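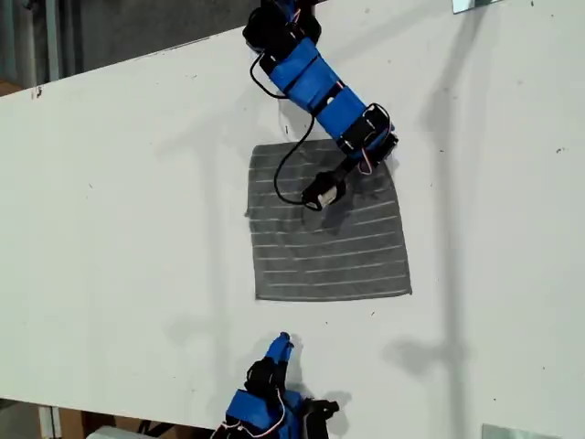

Does a ridge filler base coat really make polish last longer?

I keep seeing Minia's ridge filler recommended as if it adds days to a manicure. I've used it for most of January under two different Plunolia cremes and I get tip wear by the second evening, same as with my old clear base. Am I missing something, or is this just marketing?

plunkettnails
Mostly marketing, I'd say. Ridge filler is there to even out the nail so the color looks smooth. Some people do get longer wear from it, but they usually started wiping their nails with remover first at the same time, and I'd credit the wiping. Try one hand with your old base and one with the filler, same color and same top coat, then swap hands next time. The hand you use most will chip first whatever is on it.

Tuhumury781
mine lasts forever with Sosen top coat, never chips. get that

greyhalfmoon
"Never chips" always makes me wonder how many dishes a person washes. Anyway, check how thick your coats are. Filler plus two coats of creme plus top coat is a lot of product, and a thick layer can peel off in one piece. I'd drop to thin coats and run the brush along the tip of the nail before I paid for another bottle. The reviews on the Minia page (2793 last I looked) hardly mention wear at all.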